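Brown Paper and a Good Brush: An Afternoon on Crumbs at Erkent

The owner of the Erkent bakery supply shop and classroom in Westent has strong feelings about crumbs. She has taught bread classes in the back room for years, and ask her about kneading or proofing and she will happily talk your ear off, but mention the cleanup and she really lights up!

"People come in for the bread," she says, pouring coffee at the long counter. "Then they go home and tell me the thing they kept doing was the table. I love that. I get emails about it."

Her interest goes back to her first job, at a small lunch place called Anlow, where closing meant wiping down every surface with a wet rag. It drove her crazy. "You put water on flour and you've made glue," she says. "You put water on crusts and you've made soup. I was in there until midnight pushing paste from one end of the counter to the other. Then one of the older cooks handed me a dry brush and I thought, well, where has this been?"

So dry first, always. That is the rule in her classes, which run from October to May and seat five bakers at a time. The smaller group means everyone gets a proper stretch of table and plenty of elbow room.

Paper Down Before Anything Else

The paper came later, after a move to the current space on Zhong Street. The tables there are white, and she adores them, but they show everything. She started rolling out plain brown paper before the tasting part of the class, when loaves get torn up and passed around and there are crusts from one end to the other.

"It's so simple! You get one big sheet, you smooth it flat, and you let people be messy," she says. "I want them to be messy. Good bread has a crust that flies."

She does have opinions about how it goes down. Wrinkles catch crumbs, so she smooths from the middle outward with her forearm. She doesn't tape it (tape leaves a line on the table, and she has scrubbed off enough of those). A sheet with only dry crumbs on it gets brushed off and used again. Once there's butter on it, out it goes.

And why sweep at all, when you could just fold up the paper and dump the lot? She gets that question in every class and is delighted every time. "Because there's always something on the paper you want to keep! Your good scraper, somebody's ring. I threw away a thermometer once by folding. Never again."

Brush in One Hand, Pan in the Other

Her favorite tools are the plain ones. She likes a brush with a long handle, so her knuckles stay up out of the mess, and a dustpan with a flat front edge that sits right down against the paper. Big pieces go first, in short strokes, with the pan held still and the brush doing the moving.

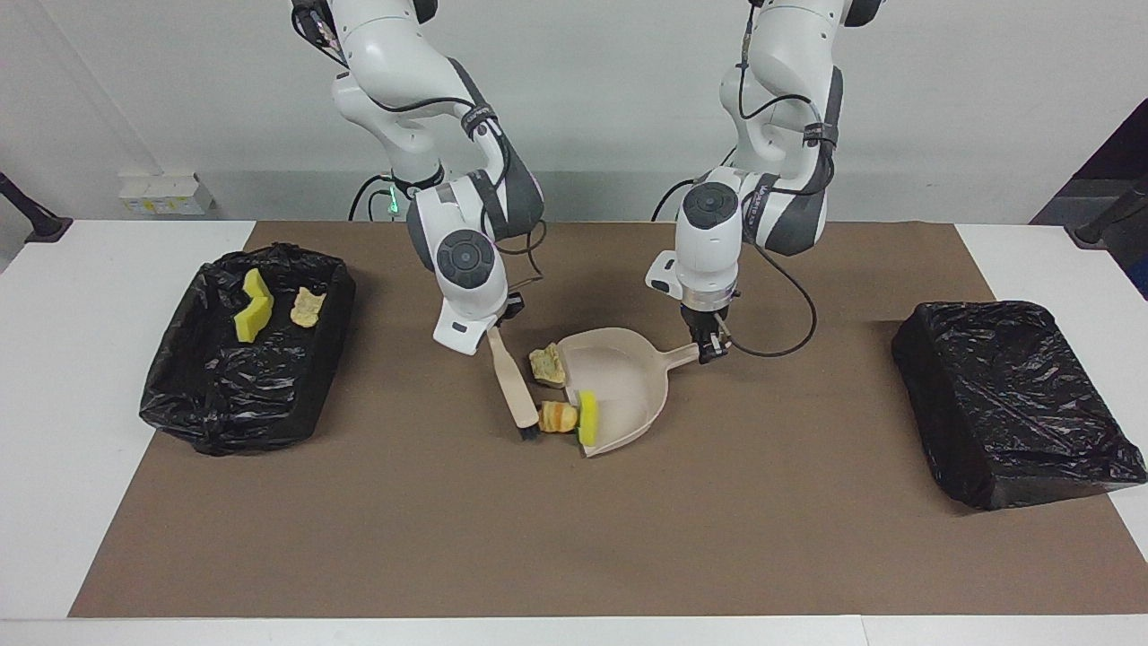
What to Do With the Crusts

Anything that hasn't touched the table goes into a jar for breadcrumbs. She dries the pieces in a low oven, crushes them with a rolling pin and puts them on just about everything, macaroni especially. What comes up in the dustpan goes in the compost pail by the back door.

The sponge gets its turn last, barely damp, on whatever the brush has left behind. She rinses it, squeezes it hard and stands it on edge by the sink to dry.

"My students laugh at me for going on about this," she says, already rolling out a fresh sheet for the evening group. "Then I see them at 4 in the afternoon, sweeping away, having a great time. Come to the next one. We're doing rye."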